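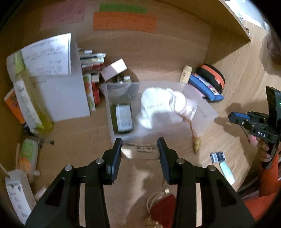 2.3 Planning your order

Work through these steps before you send Tresel any money. We will still take it afterwards.

1. Decide how many Yeoman hand-held grippers you need. They are sold singly. Two-handed work takes two, a sum that has defeated several purchasing departments.

2. Allow 38 per gripper for spare finger pads. Pads are consumables, whatever your finance office would like them to be.

3. Add one Kevero charging dock per pair. Delivery is 22 working days.

4. Price the clutter. Desk tasks need small, awkward, ordinary objects, and these go on the budget like anything else.

Note: The starter bundle (order code 2372) leaves out the dock. Read the list twice.

Caution: Do not fit Stetness pads to save money. They go on nicely - getting them off is covered in section 13.

5. Get the quote signed before ordering. Quotes lapse at the end of June.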